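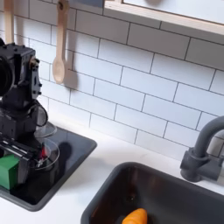 ## The slow death of the second dinner

Grindora used to eat twice. Once at five, when the mill let out, and again at nine when the late crew came home. Two dinners, same pot, the stovetop never really cold in between. Visitors thought it was greedy. Locals thought one dinner was a bit sad.

The mill shut in October and the nine o'clock meal is going with it. Not all at once. First the bakery stopped its evening rolls. Then the butcher on Upadhyay Street began closing at four, which killed off the late sausage run. Now the pub kitchen does last orders at 7.30 and you get a look if you walk in at 7.25.

The town has 276 households left, down from 2000 people or more on the footy club's old honour board - different way of counting, but you get the idea.

What went in the pot? Barley, mostly. Mutton neck, onions, whatever greens were going soft. At Umesia, over the range, they add vinegar and swear thats the original. It isn't. Or maybe it is. Three cookbooks, three answers, and the oldest has lost the page.

The trick was always the second cook. By nine the barley had gone thick and catchy on the bottom, so you'd loosen it with black tea. Sounds awful. Tastes like smoke and Sunday.

A few places still do it. The Gollell Tearooms keeps a pot on till late through winter, $2 off if you bring your own bowl. Get there before nine, becuase the scrapings go first. Cash only, park round the back.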